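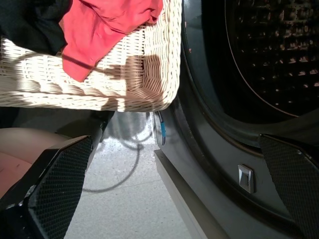
**Laundry room hours, Karnau House**

**H_Tamuno:** Residents are advised that from March the laundry room will close at 22:00. Written comments are welcome in this thread.

**A.Akpan:** I must object. Shift workers on the upper floors return after 21:00 and a full wash takes longer than that allows.

**emoschos:** I support the change - my bedroom adjoins the room. Flat 36 has complained twice.

**A.Akpan:** Could 22:30 be considered?

**H_Tamuno:** Noted. It will be put to Zimmont with the other comments.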